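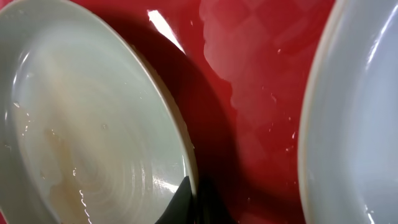 Fouad Bitar said that people ask him about the pay first and the water second. By water they mean how long your hands are in it, and the answer is most of the shift, with gloves on if you want them.

Dish room staff wanted, Landry lunch kitchen
Posted in December by Eirlys Wynne

Esetti runs the lunch kitchen at Landry in Sosville. We are hiring for the dish room, weekday lunch shift. Two part-time positions are open, and both are the same job.

We serve some 700 lunches a day. Most meals go out in bowls and on plates, carried on trays, and all of it comes back to one hatch between 11:30 and 2:00. The bowls are the slow part. Soup and sauce dry on the inside, and the machine will not take that off by itself. Each bowl gets a rinse and a look, and if there is still a stain it gets scrubbed by hand before it goes in the rack. Trays are washed by hand from start to finish because they warp in the machine.

What you will do

Take dishes and trays in at the hatch and scrape them.
Rinse bowls and plates, scrub the ones that need it, load the racks.
Wash, rinse and stand up the trays to dry.
Unload the machine and carry clean dishes back to the serving line.
Change the sink water when it turns cloudy, and at 1:00 in any case.
Mop the floor and empty the drain baskets at the end of the shift.

You will not be asked to cook or run the register. On slow days you may be asked to peel vegetables.
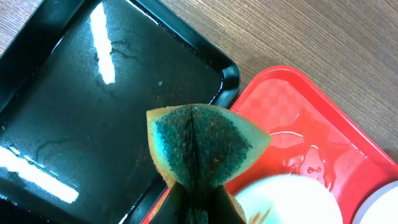 Sponge and trays at the wash station.

Sponges are thrown out at the end of every shift. Use the rough side on trays and stained bowls and the soft side on everything else. We supply sponges, gloves, aprons and soap. You need your own closed shoes with a sole that grips. If you have a reaction to latex, tell us and we will order the other kind.

Hours and pay

Shifts run from 10:30 to 3:30, Monday to Friday. There is a paid break of 20 minutes, usually before the rush. Pay is by the hour and goes out every other week. The rate is printed on the sheet at the kitchen office and we will give it to you over the phone. You get a meal on every shift. There is no evening or weekend work.

What we are looking for

You do not need experience. You do need to be able to stand for five hours and lift a full rack of dishes to waist height. The room is loud when the machine is on, and the floor gets slippery near the sinks. You should be 18 or older. Enough English to read the labels on the cleaning products is fine.

New people work next to Shota Nagano for the first week. He will show you the machine, the order of the sinks and where things are stacked. After that you will be paired with whoever is on.

How to apply

Come to the kitchen office at 2128 Zandeck on a Wednesday between 3:00 and 4:30 and ask for Misaki Oshima. Use the side door by the loading bay. You can fill out the form there. Bring the names of two people we can call, who can be from a job, a school or anywhere else you have helped out. If you cannot come on a Wednesday, leave a message at the front desk with a number and a good time to reach you.

We will ask you to do a one-hour paid trial in the dish room before we decide. You will hear from us within a week of the trial either way.

Recent postings
Delivery driver, mornings, Sosville
Prep cook, Landry lunch kitchen
Front desk cover, two days a week
Storeroom assistant, Zandeck
Cashier, lunch line (filled)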